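Section 6. Running the Sandwich Station with One Attendant

This section is for kitchen staff at Dravgate sites who built sandwiches by hand before the Nuvitz station was installed. The arm now does the stacking. Your job moves to loading, checking and clearing. Allow 122 seconds per sandwich.

6.1 Loading the holders

1. Wipe the table and set the tray between the two clear dividers.
2. Put the vegetable container at the far end of the tray, cabbage on the left, lettuce on the right.
3. Stand slices and bun halves on edge at the inner ends of the holders.
4. Step back behind the floor line and press READY.

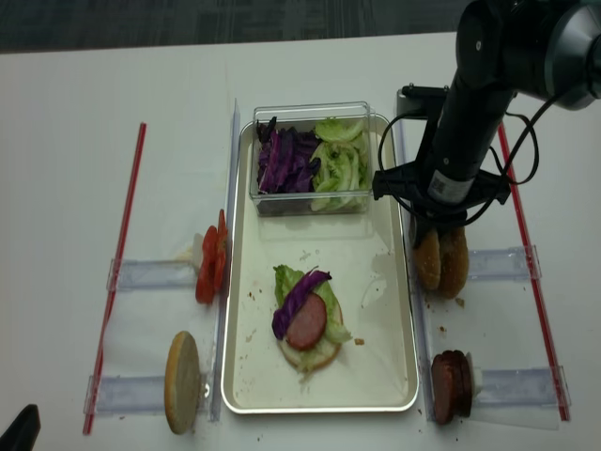

Figure 6-1. Tray, holders and arm during a build.

Note: Under the old rota two people worked this table. The second person now covers prep and the counter. Your shift lead will post the change at least one month ahead.

6.2 During a build

5. Watch the first sandwich of each shift all the way through. After that, look in whenever the amber lamp comes on.
6. If a layer hangs well over the bun, press HOLD before the top goes on. Fix it with tongs, never with your fingers. 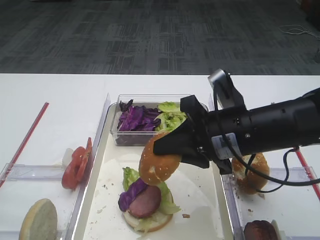 7. Press RESUME. The arm restarts from the layer it stopped at, so do not add that layer yourself.

CAUTION: Keep hands, sleeves and apron strings outside the red rods unless the HOLD lamp is steady. A flashing lamp means the arm can still move.

6.3 Refilling

8. Press HOLD and wait for the steady lamp.
9. Refill one holder at a time. A slice that leans away from its end block may be missed on the next pick.
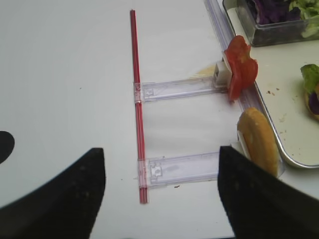

10. Enter the refill on the panel. The log keeps the last 300 entries, and older ones go to the Clindatbridge server overnight.

6.4 Bun faults

Code B4 means the grip on a bun was outside limits. Torn buns still count as waste and go on the same sheet as before.
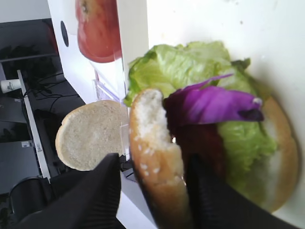 11. Press HOLD, then OPEN, and take the bun away with tongs.
12. Load a fresh half and press RESUME. After three B4 codes in one shift, call Fodor service and go back to hand assembly.

Note: Have the finger pads inspected every 3,000 sandwiches. Attendants are not expected to do this work.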